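Jitar Sterero Dialogue Speaker Review: Can It Make You Understand a Single Word of Pokcombe?

Posted June 2022

If you watched the first season of Pokcombe, you know there is a scene in episode six where the older sister stands on the pier and tells the detective who was driving the car. If you watched it the way I did, you know that she says "It was mmmf, the night of the hrrm," and then there's a cello. I rewound it four times. I turned on the subtitles, which said [indistinct]. The whole season hangs on that line and I learned what it was from a recap.

So when the Jitar Sterero came out, promising to "bring voices back to the front of the room," I was the target customer in the same way a person lying in the road is the target customer for an ambulance. It costs $300. I bought mine with my own money and have been using it for 11 weeks, mostly on slow crime dramas, with some competitive baking for balance.

WHAT IT IS

The Sterero is a speaker. Jitar would like you to call it a "dialogue companion," and the box uses that phrase enough that I started to feel it was pushing for a meet-the-parents situation. It sits under or next to your TV, plugs into the HDMI port the TV calls ARC or eARC, and tries to work out which part of the sound is people talking. Then it makes that part louder and leaves the rest where it was.

There's a remote, a power cord, an HDMI cable that is a bit too short, and a booklet in very small print. It will also play music from your phone over Bluetooth, and I'll get to that.
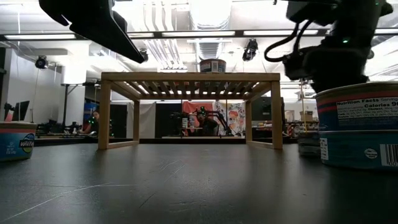

Setup took me one evening, and most of that was spent behind the TV with a flashlight in my teeth. The speaker found the TV right away. The TV did not find the speaker until I went into the sound menu, then the advanced sound menu, then a menu called Expert Settings that asked if I was sure. I was not, but I said yes and it worked. If you have an older set without ARC you can use the optical input, but then the volume button on your TV remote stops doing anything and you are back to two remotes on the couch like it's 2004.

One complaint at this stage: the light. There's a white light on the front that comes on when the speaker hears speech. I suppose it's meant to reassure you. In a dark room, during a show where everybody whispers in dark rooms, it looks like a fourth suspect. You can dim it by holding down the mute button, and the booklet tells you this on the second-to-last page, after the recycling information.

THE VOICE SETTINGS

You get three levels, called Clear, Clearer and Night. I can picture the meeting where they ran out of words.

Clear is the one I leave on. It's gentle, and with most network shows you'd hardly know it was doing anything until you switch it off and everyone moves into the next room. News, sitcoms and talk shows all sound good. The baking judges come through crisp enough that I could hear one of them swallow, and I can't say I'd been missing that.

Clearer is for the hard cases, meaning anything with an award nomination for cinematography. It pushes voices well forward and it does help, but you pay for it. Music goes thin, footsteps vanish, and actors with an "s" in their lines start to sound like they're letting air out of a tire. On Paredes, the one about the family with the hotel and the secret second family with the other hotel, the grandmother's speeches came out so sharp that I moved back a seat. I did understand all of it, though. I now know there's a third hotel.

Night squashes everything to the same level, so the gunshot and the whispered confession that follows it are equally loud. It's strange for drama and wonderful if somebody is asleep down the hall. I used it through the whole Paredes finale, explosion included, and got no complaints.

THE PIER TEST

I went back to episode six. I had to. Same TV, same couch, same volume number, first with the TV's own speakers and then with the Sterero on each setting.

TV speakers: "It was mmmf, the night of the hrrm." Cello.

Clear: "It was him, the night of the hrrm." This is progress, and it narrows things down to half the cast.

Clearer: the full line, every word, name and all. I won't print it in case you haven't seen the show, but I heard it, and I sat there feeling very pleased for a person finding out something I had already read on the internet.

Night: the full line again, with the cello at exactly the same level, so it came across as a duet.

I ran the same kind of check on a few other scenes that people complain about. The courtroom argument in season two of Pokcombe went from hopeless to fine. The phone call in the storm, where both actors are shouting and one of them is inside a car wash for reasons the writers never followed up on, is still a mess on every setting. I don't think that's Jitar's fault. If the words were never recorded properly, a speaker can't go back and ask for another take.

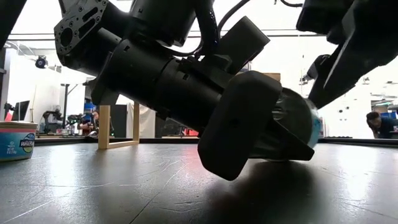 A robot arm with its gripper lowered toward a dark tabletop.

HOW IT SOUNDS WITH EVERYTHING ELSE

Fine. It sounds fine. It's better than the speakers in my TV, but those fire out of the back and mostly entertain the wall. There's a bit more bass than I expected and no rumble at all. If you want to feel a dragon land, this won't do it, and there's no port for adding a subwoofer later.

Music over Bluetooth is where it falls down. The Sterero can't quite let go of the idea that somebody is talking, so it hunts for the singer and shoves them to the front. You're supposed to be able to turn that off in music mode. I turned it off. It kept doing it, slightly less. Old country records sounded good that way. A band I like that buries its vocals on purpose sounded as if the singer had been called up to the principal's office.

It also gets confused by crowds. During a football game it decided one man in the stands was the dialogue, and for most of a quarter I followed his afternoon instead. He had strong views on parking.

THE REMOTE AND THE APP

The remote is small and smooth and will be inside your couch by the end of the first week. It has six buttons, two of which look the same in the dark and do opposite things. If you've got ARC working you can mostly ignore it and use the TV's remote for volume, but you still need the little one to change voice settings, and you will want to change them, sometimes in the middle of an episode.

You can also do that in the Jitar app, which wanted my email address, my location and the right to send me notifications. I gave it the first one. It has since written to me more often than my family does. The app itself is plain and works most of the time, and it has one handy thing the remote lacks: it can remember a voice setting for each input, so the streaming box can stay on Clearer and the antenna on Clear. I only wish it could remember by show. There's an update promised for July that is supposed to fix the music mode. I'd like it to fix the emails.

THINGS THAT BUGGED ME

Lip sync drifted twice, both times after the TV had been on all day. Turning the speaker off and on put it right.

It goes to sleep when there's no sound, and takes a moment to wake up. On a normal show you'd never notice. On Pokcombe, where people stare at the sea for long stretches before speaking, it clipped the first word of the line on two occasions. You can switch off the sleep feature in the app, under Environment, where I would not have looked without the help pages.

The feet leave marks on a painted shelf. Put something under it.

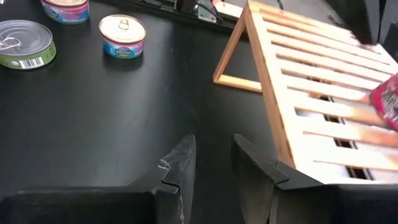
Food cans and a slatted wooden rack on a dark tabletop, with gripper fingers at the bottom.

SHOULD YOU BUY IT?

First go into your TV's sound menu and see if there's already a voice or dialogue setting. Plenty of sets have one, it's free, and mine did half of what Clear does. Check the streaming app as well, as a few of them have started offering a boosted dialogue track on their own shows. Try both for a week.

If you've done that and you're still rewinding, the Sterero does the job it was built for. I watch with subtitles off now, most nights, and I've stopped asking the other end of the couch what he said. For $300 I'd want better music and a remote you can find, and if you mostly watch action movies you should spend the money on a regular soundbar with a subwoofer.

Good: voices, voices, Night mode, easy to live with once it's set up
Bad: music, the short cable, the light, the emails
Skip it if: you like subtitles, or you like the cello

I'm keeping mine. The next season of Pokcombe has been announced and the trailer is out. I've watched it on Clearer, and somebody says either "the boat" or "the vote."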